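Residence Diary, Evley House
Entry for 6/25/18

The morning was given to the kitchen accounts and the afternoon to the matter of the summer menu, which has been outstanding since the residents' meeting. The dining room served 92 lunches over the past week, an increase on the week before, and the cold dishes were again finished first. It has been decided that hot soup will be withdrawn until October, except on request.

Mr. Remigiusz Sadowski submitted a written proposal for a cold cucumber soup, prepared with buttermilk, dill and a little garlic. The recipe is his mother's and assumes a household of six, so the quantities were worked out again for 60 portions. The dill proved difficult. Multiplied in strict proportion it came to an amount the cook considered excessive, and a smaller quantity was entered on the card. A trial batch was made before supper and left in the cold room for nearly four hours. It was then tasted by the kitchen staff, who found it thin but agreeable. More salt is to be added, and the cucumbers are to be grated on the coarse side of the grater and drained before mixing.

The Tendar refrigerator was reported noisy for the second time this month. The service desk has been informed and has promised a visit. Until then the buttermilk will be kept in the lower unit.

Purchasing was also reviewed. The standing order with Vindano covers dry goods only, and vegetables will continue to be bought at the Szczepańska shop, where the cook prefers to choose them by hand. Slender cucumbers are wanted for the soup - the thick ones carry too much seed - and carrots for the Thursday salad are to be added to the same list, with the day of that salad left open to change.
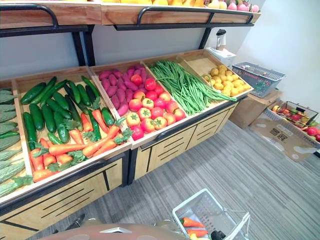 Mr. Sadowski asked that the soup be served without ice, as ice would water it down before the second helping, and he added that his mother would have used twice the dill. The remark was noted on the recipe card. The first full serving is set for next week, with boiled potatoes on the side.

Recent entries
Repairs to the east stairway
Changes to laundry hours
Minutes of the residents' meeting
Library shelf: books received
Garden benches repainted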